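Hardware & Gadgets > Home Networking > Cables and Storage

Best way to untangle and store a thin black cable with a small white box it may or may not belong to

Asked in November
Viewed 3,000 times
Tags: cables, storage, travel router, cleaning

Delphine Whitlock
463 points

I'm sorting through a carton of small electronics that came out of a closet at our office in Skevthorpe. Most of it was easy to deal with. What I have left is a small white box with rounded corners, a long thin black cable that has gone into curls, and a couple of odds and ends I haven't decided on yet.

The white box looks like a travel router to me, but I can't swear to it. There is faint lettering on the face and I can't make out what it says. I tried a desk lamp and reading glasses. The packing slip in the carton lists a Hiltus pocket router and a Hiltus card reader, and I don't know which of those, if either, this is.
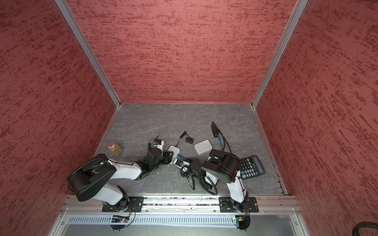 White box on the left side of the pile, black cable in the middle.

The cable is the part that annoys me. I measured it against the counter at 66 inches, as best I could with the curls in it. Every time I lay it out it springs back into loops. If I wind it around my hand it comes off the next day in a knot. I want to put the box and the cable away together so that whoever needs them next doesn't have to spend half the morning picking it apart.

So, what I'm asking:

How do I get the curls out without damaging the cable?
Should I store the cable wrapped around the box or separate from it?
Is there any way to tell what the box is if I can't read the lettering?

I have a packet of Warrier hook-and-loop ties and a Rotton drawer bin with dividers. I'd like to use what I have and not buy anything else.

Edit, later the same afternoon: I was asked in the comments what I'm working on, in case the surface is part of the problem. It's a gray top with light veins in it, smooth, and the cable slides all over it. It also collects crumbs and little white specks. I'd like to know if I should be wiping it down before I lay small electronics on it, or if I'm worrying over nothing.

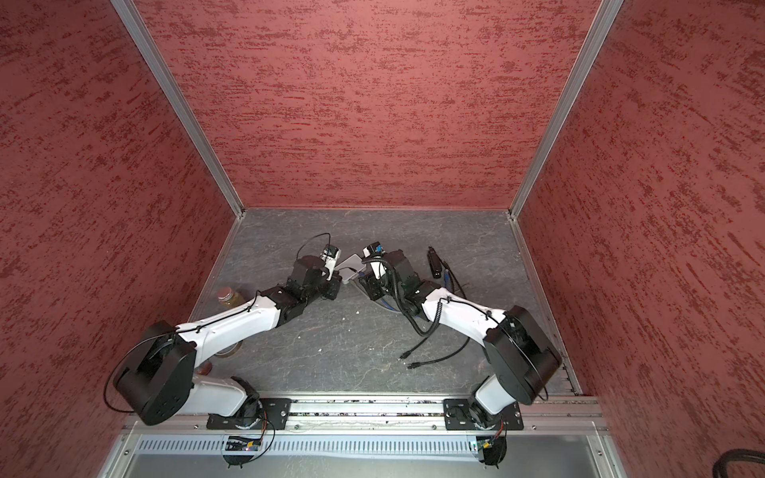
Brodie Partington
Accepted answer

Wipe it down. Grit on a hard top scratches glossy plastic, and crumbs get into ports. Use a dry microfiber cloth first, then one that is barely damp, and let the top dry before you put anything with an opening in it face down. After that, lay a dish towel over the area you're using. The towel also stops the cable from sliding, so it takes care of both complaints.

On the curls. A cable that springs back into loops has usually been stored wound too tight, or wound in one direction only, and the jacket has taken a set. You can get most of it out by hand:

Unplug it from everything at both ends.
Find one end and let it hang from a door hook or the back of a chair.
Run the cable between your thumb and two fingers from the top down. Go slowly. Don't pull hard. You want to feel the twist moving down ahead of your hand and out the free end.
Do that several times.
Leave it hanging overnight with nothing tied to it. I've seen people hang a weight on the end. Don't, on a thin one. The conductors are small and the strain goes straight into the plug.

If it's still curly the next day, warm it. Put it on the towel in a sunny window for 20 minutes, or tuck it in a pocket while you do something else. Warm plastic relaxes. Don't use a hair dryer on high and don't use the oven. I mention the oven because it has been suggested on this site before.

For winding it up again, use over-under. The first loop goes on normally. For the second loop you turn your wrist so that it goes on from underneath. Then over, then under, until you run out. It feels wrong for the first few tries. The twists cancel out and the cable will lie flat when you open it. Make the loops about as wide as your hand with the fingers spread. One Warrier tie around the bundle, snug but loose enough that you can slide a finger under it.

Store it separate from the box, in the same bin compartment. Wrapping a cable around a device puts a hard bend at every corner and another one where it meets the plug. That is where thin cables fail.

Comments on this answer

Delphine Whitlock
Thank you. I'm going to try the hanging part tonight. Over-under took me several attempts and I had to watch my own wrist the whole time, but the loops do stay put.

Brodie Partington
Everybody has to watch their wrist at first. If you get a knot when you unwind it, one end went through the middle of the coil. Keep both ends on the outside and it won't happen.

Delphine Whitlock
That explains the knots, I had been tucking the end through the middle to hold it.

signal_hill_ed

I disagree with some of the above. You don't need to hang it overnight. Just coil it, put a rubber band on it and throw it in the drawer. It's a cable. They're cheap. I have a shoebox full of them and they all work.

Comments on this answer

Brodie Partington
Rubber bands dry out and stick to the jacket. I've had to cut them off with a blade. Twist ties with wire in them aren't much better if you pull them tight. She already has the hook-and-loop ones.

signal_hill_ed
Fair about the rubber bands. I still say overnight is too much.

portside

I'll take the part that hasn't been answered, which is how to tell what the box is.

Start with the openings. A router will normally have a network jack, the squarish one with a clip, and a small power input. It may have a second network jack. A card reader will have a thin slot and a USB plug or socket. If there's a reset pinhole, that points to a router, although other things have them too. Look along all the edges and the back.

Next, the lettering. Faint gray print on a light face is often easier to read from the side than from straight on. Turn off the overhead light, hold a flashlight almost level with the face, and rotate the box. If that doesn't work, take a photo with your phone and push the contrast all the way up. Check the underside as well. Model numbers usually live there, sometimes under a rubber foot.

Don't plug in a power supply to find out. Check the voltage marked on the box first. If you can't find a marking, leave it unpowered until you know the model. The same goes for pushing connectors into it to see what fits. If a plug doesn't go in with light pressure, it's the wrong plug or it's the wrong way around, and small sockets are easy to break loose from the board.

When you know what it is, write the model on a piece of masking tape and put that on the bin compartment. I wouldn't put tape on the glossy part of the box. It leaves residue.

Comments on this answer

Delphine Whitlock
I did the flashlight trick and I can tell the lettering runs up the left side of the face, but it's still too faint for me to read. There's a rectangular slot or port along the top edge, white like the rest of it. Here's a closer one, with the cable next to it.

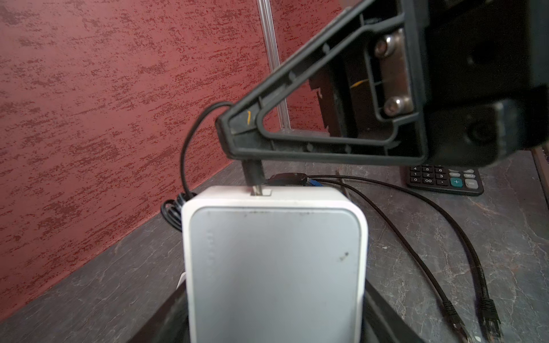 Portside replied that one opening isn't enough to go on, and that the back and the bottom edge should be checked before deciding anything. If there's a clip-style network jack on any side, treat it as the router from the packing slip. If there isn't, compare the width of the opening with a memory card held next to it. Held next to it, not pushed in.

Delphine Whitlock
All right. I'll look at the other sides under the lamp tomorrow morning and write down what's there. I also have the carton itself, and there may be a Hiltus part number on the flap that I can match.

portside
Part number on the flap would settle it faster than anything else. If the slip and the flap agree, go with that.

Brodie Partington
For the bin, I'd put the cable in flat on the bottom of the compartment and the box on top of it. If you stand the coil on edge in one of the narrow Rotton sections it gets squeezed into an oval and you're back to curls.

Delphine Whitlock
The narrow section was where it was going. I pulled one of the dividers and made a wider one.

signal_hill_ed
Put a date on the tape too. I never know how old anything in the shoebox is.

Related threads

Hook-and-loop ties or cable clips for a desk drawer
Removing old tape residue from white plastic
Keeping small chargers matched to the right device
What to do with a cable if the jacket feels sticky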